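Why Do Cords Get Tangled?
Cullolham Children's Discovery Center - Everyday Science Pages
For readers ages 7 to 11
Last reviewed 2 Jan 2020

Almost every home has a drawer full of cords. There are cords that charge telephones, cords that belong to lamps, and pieces of string that were saved in case someone needed them. When the drawer is opened, the cords often come out in one large bundle. This page explains how that happens and how cords can be put away neatly.

What is a cord?

A cord is long, thin and easy to bend. Some cords are made of threads that are twisted or woven together. Others have metal wire in the middle and a soft covering on the outside. The wire carries electricity, and the covering keeps people safe from it.

A cord that bends easily is called flexible. A ruler is not very flexible. A shoelace is very flexible, and for that reason a shoelace can be tied in a bow and a ruler cannot.

How a loop begins

When a cord is set down on a table, it seldom lies in a straight line. It curves. If the curve goes far enough, the cord comes back and crosses over itself, and a loop is made. A loop is not yet a knot. It can be opened again by moving one part of the cord to the side.
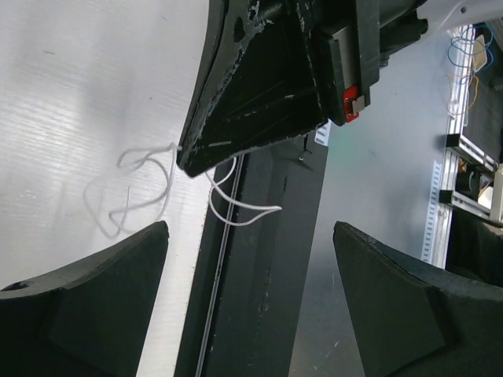 A knot needs one more step. The end of the cord must pass through a loop. This can happen when cords are shaken in a bag or pushed to the back of a drawer. The end moves a little each time, and sooner or later it may slip under one part and over another. If the cord is then pulled, the loop closes and the knot becomes tight.

Long cords tangle more easily than short ones. A long cord has room for many loops, and every loop is a place where the end might go through. A cord as short as your finger can hardly make a loop at all.

Cords also remember

Many cords are sold wound up in a small package. After a long time in that shape, the cord keeps some of its bends even when it is taken out. Scientists and engineers call this memory, although the cord does not think. To help a piece of string lose its bends, lay it out straight on the floor and leave it there overnight.

How to coil a cord

To coil a cord means to wind it into circles of the same size. Ask a grown-up before you begin. A cord with a plug must be taken out of the wall by an adult first.

1. Lay the cord on a table or on the floor and undo any knots.
2. Hold one end in your hand. Leave a short piece hanging down.
3. Bring the cord around to make a circle as wide as a small plate, and hold it with your thumb.
4. Make the next circle the same size, and continue until the cord is used up.
5. Close the coil with a soft tie. Do not pull the tie tight.

If the cord begins to twist into a figure eight, stop and let the loose end turn freely. Do not wind a cord tightly around your hand, and never put a cord or string around your neck or anyone else's.

How to undo a tangle

Pulling hard on both ends usually makes a knot smaller and tighter. Look for the loosest loop and open it gently with your fingers. Then find one free end and follow it back through the bundle, one crossing at a time. It is slow work - a large tangle may need more than one try.

Try it yourself

You will need 2 pieces of string, one short and one long, and a box with a lid. Put the short string in the box, close the lid and shake it while you count to 20. Open the box and write down what you find. Do the same with the long string. Repeat the test on another day and compare your notes.

Words to know

Coil: a set of circles wound one after another.
Flexible: able to bend without breaking.
Loop: the shape made when a cord curves around and crosses itself.
Tangle: a group of loops and knots that are mixed together.

The Everyday Science Pages may be copied for classroom use. The next page in this series, on buttons and zippers, will be available in March.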